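Common room: new covers and a few requests

The first-floor common room at Rornley House reopened in October after the floor was sanded, and most of the furniture is back where it was. The bookcase has moved to the wall by the kitchenette. The card table is still in store until the new feet arrive.

The main change is to the cushions. The old covers had been on for years and several had split along the zip. We looked at three suppliers and went with Lykkegaard, whose sample book was passed round at the September coffee morning. The leaf patterns were the clear favourite, and they go well enough with the navy sofas that we have kept the sofas as they are. Wai-kit Leung collected the parcel from the depot and fitted the covers over two evenings.

The pads inside are the old ones, washed and dried. A few have lost their shape in the corners. If you sit down and find one that is mostly air at one end, take hold of it on both sides, give it a good shake and push the filling back towards the flat part. It only takes a moment and it saves us buying new pads before spring.

Covers can be washed at 30 with like colours. Please do not put them in at 40, as the yellow in the larger pattern is not guaranteed at that heat. Turn them inside out first, dry them flat and keep them out of the tumble dryer. Spare covers are in the Skernura box on the bottom shelf of the linen cupboard. The code for the cupboard has not changed.

When you leave the room, please put the big cushions upright against the back of the sofa and lay the smaller ones on the seat. Check down the gap at the back for pens, glasses and hearing aid batteries. One pair of reading glasses (brown case) and a door key are waiting at the office.

We have also been asked about drinks. Tea and coffee are fine in the common room, but please use the side tables. Water bottles should have their lids on.
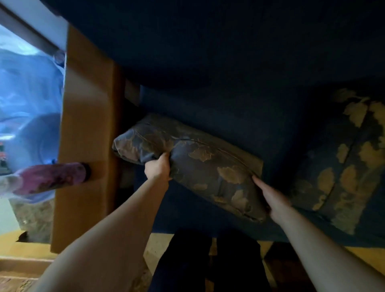

Rornley House News, Issue 40, page 3

Muted gold and tan leaves on the cushion on the seat, bolder mustard ones on the cushion leaning against the back. Both designs are on a dark blue or grey-blue ground, so they should hide a certain amount of wear.

The total for the covers came to £1316, paid from the furnishings fund, which now stands at £2557. The next call on it will be the curtains in the Kista room, where the lining has gone on the window side. Samples will be left on the hall table — please write your choice on the sheet next to them and put your flat number beside it.

Anyone who would like one of the old covers for rags or patchwork can help themselves from the bag outside the laundry. Whatever is left will go to the textile bank at the end of the month.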